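Foro > Robótica > Brazos y pinzas > Puesta a punto

Hilo: Mantenimiento de pinza de dos dedos (almohadillas, cableado, cero)

kwak_inho escribió a las 9:40
¡Buenas! Por fin toca revisión en condiciones del brazo de la mesa de recogida. La pinza lleva 2515 ciclos desde el último cambio de almohadillas y en marzo empezó a soltar las piezas finas. Mi orden de trabajo, por si a alguien le sirve:

1. Cable de la muñeca. Le dejo un bucle amplio detrás del conector azul – si va tirante, el giro completo lo castiga muchísimo. Brida nueva y a probar los extremos con la mano en la parada. 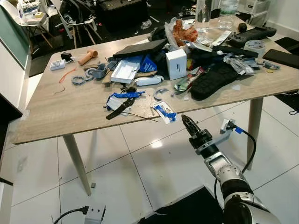
2. Cero de la pinza. Cerrar sin pieza, anotar el valor y repetir tres veces. A mí me daba 43 y después de limpiar el husillo bajó a 33, ¡una alegría!

3. Segunda altura. Repito la comprobación con la caja de cartón encima de la silla plegable, que obliga al brazo a trabajar mucho más bajo y con la muñeca en otro ángulo. Si hay holgura en el codo, aparece ahí.
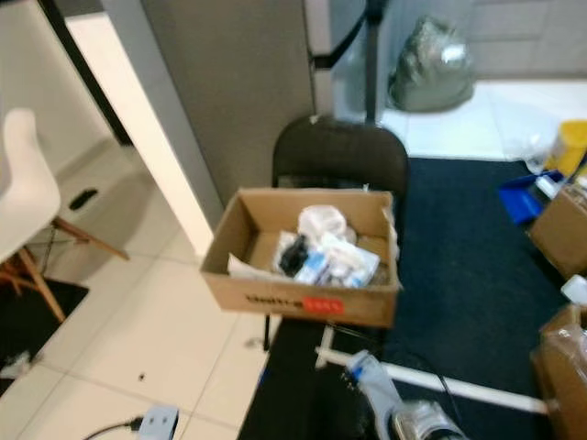 Club de Robótica Skarow – Sección de Brazos y Pinzas

rania_a escribió a las 10:15
Qué gusto leer un orden así. Solo discrepo en el 2: yo haría el cero con el brazo ya caliente, tras media hora de movimiento. En frío me baila el valor y acabo repitiéndolo todo.

kwak_inho escribió a las 10:32
Pues yo lo prefiero en frío, así comparo siempre con el mismo punto de partida. Pero lo pruebo y pongo los dos valores, que me pica la curiosidad.

4. Almohadillas. Abrir del todo, mirar los dos dedos desde la cámara de la muñeca y comparar la textura de la cara interior. Si una se ve lisa, cambio las dos. Pego con adhesivo Kustent y lo dejo curar una noche.

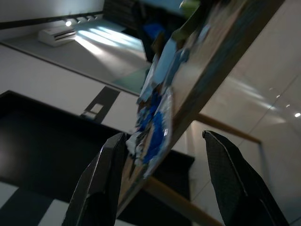
Dong-hyun Wang
Yo no cambiaría las dos por sistema. En el brazo Jelínek del taller cambié una sola y van 627 ciclos sin perder una pieza. Eso sí, mido el grosor con calibre antes de pegar, y si difieren se va el centrado.

kwak_inho escribió a las 11:20
Lo del calibre me lo apunto. ¿Con qué par aprietas los tornillos del dedo? En el manual mío no viene.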